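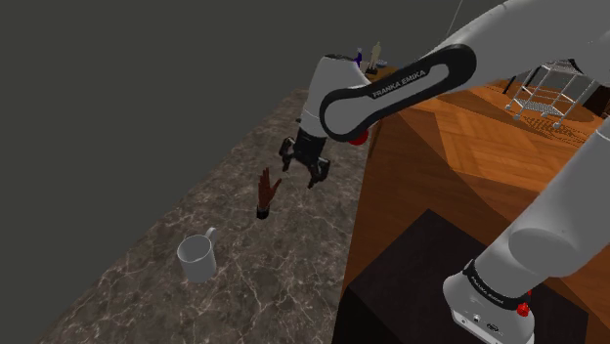
Reviews > Lab and Workshop > Planning Software

Cladero, the planning package from Isaksson, after one budget season

I am responsible for the equipment budget in a small teaching lab in Drernmont. Last March we had to decide if we buy one robot arm or two, and I bought a Cladero license for 2,748 dollars to help with this decision.

The program lets you place an arm beside a counter, put simple objects there, and check the reach before you order anything. It comes with 22 room layouts. My colleague Jairo Apaza needed 3 days to learn it, and I needed 7. The manual is correct but short, and the chapter on mounting height should be longer.

What I liked most is the cost sheet. It keeps the arm, the gripper, the base and the yearly service on separate lines — our old spreadsheet mixed all of them. With this sheet we saw that the second arm was too expensive for us, and we moved the money to spare fingers and training.

I am less happy with the export. The PDF loses the column titles, so I had to type them again for Mwanaisha Ogola in purchasing. We also tried Presivus, which is cheaper, but it has no service costs at all.

I give four stars from five. For a lab that buys only one arm in many years, I would ask Isaksson for the short license first.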